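手持ちグリッパーによる衣類操作の見学メモ

4月、Greddaleの公開見学に行ってきた。会場は住居をそのまま使った実演室で、展示ブースの類はない。案内役はValdis Seppさん。対象作業は衣類の折り畳みで、教示データは手持ちグリッパーを両手に1台ずつ持って取る方式である。参加者は5人、1回の枠は36分だった。

最初に機構の説明があった。平行に近い動きをする2本の指をリンクで駆動し、指先に青いパッドを付けている。パッドの表面には細かい溝がある。Seppさんによれば、溝のピッチは薄手の布に合わせて決めたもので、デニムのような厚手では溝より把持力のほうが支配的になるとのこと。パッドは消耗品扱いで、交換周期は公表していないそうだ。
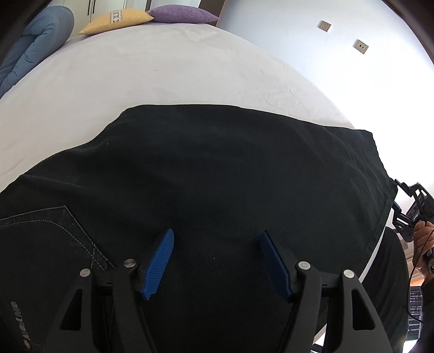
折り畳みの題材としてデニムは厄介な部類に入る。縫い目が重なる部分と一枚布の部分で剛性が大きく違い、同じ開き幅で掴みに行くと片方では滑り、もう片方では余計な層まで拾う。Tシャツで動いた方策をそのまま持ってきても成功率は出ない、という話だった。具体的な数字を聞いたが、条件が揃っていないので出せないとの回答。これは妥当だと思う。

黒い生地についても質問が出た。画像から皺の陰影を拾いにくく、深さ方向の推定が不安定になりやすい。Greddaleでは照明側をいじらず、明るい寝具の上で輪郭を出す方針を取っている。後ろポケットのステッチのように明度差のある線は、表裏と向きの判定に使えるらしい。

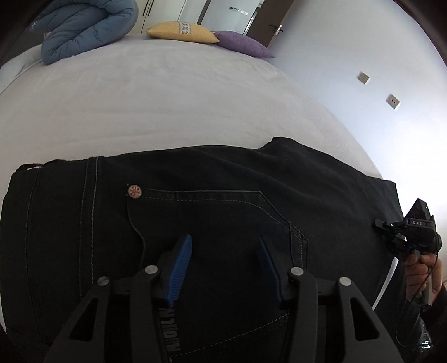 収録済みのデモは1825本で、記録にはMaleoという社内ツールを使っている。左右のグリッパーの時刻合わせ、開閉量の記録、失敗試行のタグ付けまでを一つの画面で処理する。タグの粒度は人によってぶれるため、現在は2人で別々に付けて突き合わせているという。担当のValdis Kazlauskienėさんは、収録より突き合わせのほうが時間を食うと言っていた。名前が同じValdisなので、質疑の途中で一度取り違えた。失礼しました。

体験の時間もあった。手に持つと思ったより前が重く、手首を立てたままの姿勢が続くと疲れる。指先の位置が手の感覚より先にあるので、最初の数回は布の手前で閉じてしまった。慣れると布端は拾えるが、層を一枚だけ選んで掴むのは最後までできなかった。
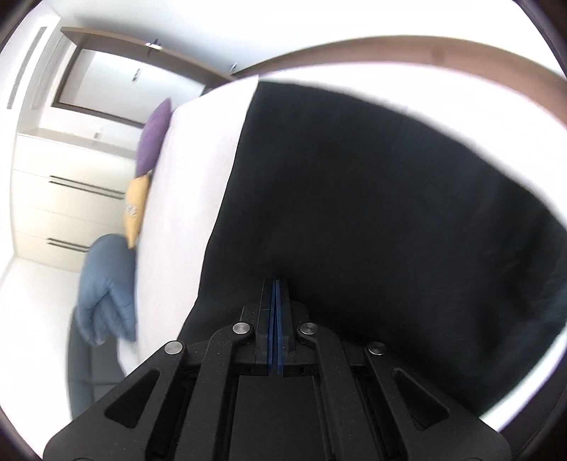

黒い布と、閉じた状態の指先パッド

質疑では、手首の角度をどこまで作業者任せにするかが話題になった。規定を細かくするとデータは揃うが、持ち直しのような動作が消えてしまう。Greddaleは開始姿勢だけを決め、途中は自由にしている。個人的には、持ち直しの前後だけ切り出した集計を見てみたい。

次回は靴下とタオルを扱う予定とのこと。申し込みは先着順。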